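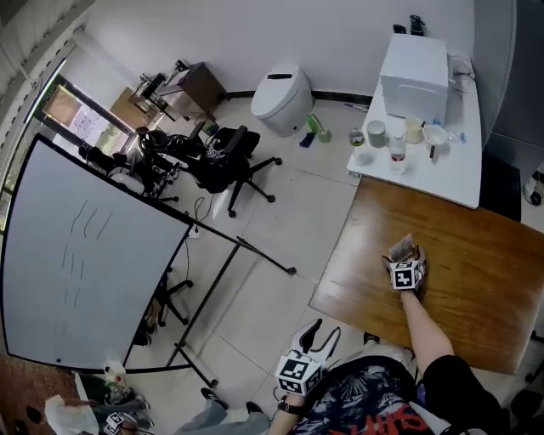 Pince droite sur le petit objet beige froissé, pince gauche ouverte.

Cahier d'atelier, 8 novembre 2020

Démonstrations à la main pour Orna, suite. Nous avons maintenant 184 enregistrements utilisables, l'objectif est de 533 avant la fin de décembre. Chaque démonstration doit durer moins de 60 secondes, sinon le découpage de Prokopenko la refuse.

Remarque de Brenda Leiva, que je trouve juste : je ferme la pince trop vite. Le modèle apprend alors une fermeture brusque, et un objet mou se déforme. Je dois marquer un temps d'arrêt avant de serrer, puis serrer lentement. Garder aussi les cubes de marqueurs tournés vers la caméra de tête, surtout à gauche, quand la main reste près du corps.

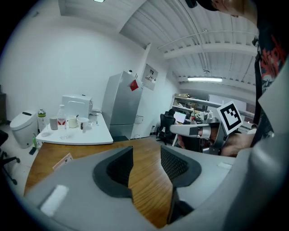 Vue de la caméra de pince, les deux doigts noirs au-dessus de la table en bois.

Dans cette vue, la table passe entre les doigts, mais le corps gris occupe tout le bas. Eimear Ní Chonaill propose d'incliner la caméra de 4 degrés. À essayer sur une seule pince d'abord, et refaire la calibration après.

À faire :
- écrire à Sirkance pour des doigts de rechange
- renommer les fichiers selon la règle de Furinico (date, main, numéro)
- demander à Brenda si l'on garde les essais où la prise est reprise deux fois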